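Kuhlmann Tape Archive: Progress Report to the Penel Fund
Reporting period: second half of year one, to the end of December

Summary

The grant pays for the transfer, cataloging and partial release of the Kuhlmann tapes, the recordings made at the Kuhlmann dance hall between its opening and the closing of its in-house studio. At the end of December, 500 reels had been transferred out of a collection of 1,000. That is the figure we gave in the application for this point in the schedule. Cataloging is behind. Rights clearance is further behind, and most of this report deals with that.

Transfers

Knut Reuter has done all of the transfer work. He began with the house band reels, which were in the best order, and moved on in the fall to the visiting acts. The later reels have given more trouble. Many were recorded on a brand of tape that sheds when played, and these have to be baked before they go on the machine. Knut bakes one batch overnight and plays it the following day, so a week with many of these reels produces fewer transfers than a week without.

The second tape machine, listed under equipment in the original budget, was delivered in October. It needed a new set of heads, which the seller covered. It has been in daily use since then, mainly for the quarter-inch mono reels. The older machine is now kept for the multitracks.

All transfers are stored as uncompressed files in two places, one on site and one with Jodix, our storage provider. Knut checks a sample from each batch by ear, start to finish. Two reels had to be done again in this period, both on account of a wrong speed setting. They were caught in the check.

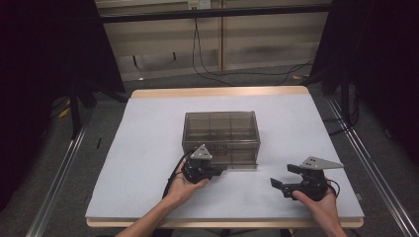

Cataloging

Each recording gets an entry with the performers, the titles, the running time, the condition of the tape and whatever was written on the carton. The cartons are often wrong. A reel marked as a Saturday dance set may turn out to hold a rehearsal, or half of a radio program, or a singer trying the same verse over and over. We have stopped copying the carton title into the main title field and now give it a field of its own.

Entries are complete for the house band reels. The visiting acts are about half done. Uwe Harms, who played trombone in the house band for its last years, has been coming in two afternoons a month to listen and put names to players. He has identified soloists on 60 recordings, including several where the carton gave only the leader. He also corrected the spelling of a number of song titles – some of them were house arrangements that were never published, and he still has his parts.

We would like to pay Uwe for this work. The present budget has no line for it. See the request at the end.

Rights clearance

The application assumed that the hall owned its recordings outright. For the house band this is correct, and we have the contracts. For the visiting acts it depends on the act. Some signed the hall's standard form, some signed nothing, and a group of them were under contract to the Kesier label at the time. Kesier's contracts gave it first claim on any live recording.

Kesier's catalog has changed hands since then. We wrote to the present owner in September and received a reply asking for a full list of the recordings concerned, which we sent in November. There has been no answer yet. Until there is, none of the Kesier artists can be included in the public release or the listening room.

For acts that signed nothing we are contacting the musicians or their families one by one. This is slow but the replies have been friendly. Several families did not know the recordings existed and have asked for copies.

Public release

The first release will be a set of house band recordings only. The selection is finished and the mastering is booked for the spring. The second release was planned as a selection of visiting acts and we propose moving it back by six months.

Budget

Spending is within the grant. Travel is under, as the trips to interview former band members were mostly replaced by phone calls. Tape supplies are slightly over – leader tape and new reels cost more than when we applied.

Requests

We ask the fund to approve moving the unspent travel money to a fee for Uwe Harms for the rest of the project, and to approve the new date for the second release. A revised schedule is attached. The next report will cover transfers of the remaining visiting acts and the start of the multitracks.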